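9 January 2019

Slept badly, up too late with the drawer stuff again.

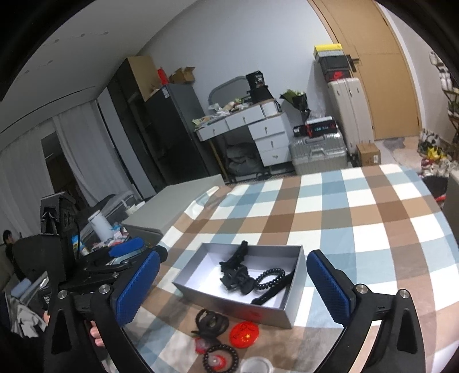
Finaly sorting out the junk from the hall drawer. Did 2 hours, should of been one. Everything onto the checkered cloth, then into the gray box bit by bit. One beaded bracelet in, the other still out with the red badge, the one with little yellow stars. Keep the badge. Teun Postma wants first look at whatever I'm giving away, he can have till Brurnoma closes for the week. Still have to call Itum re the bill, $233. Bed now.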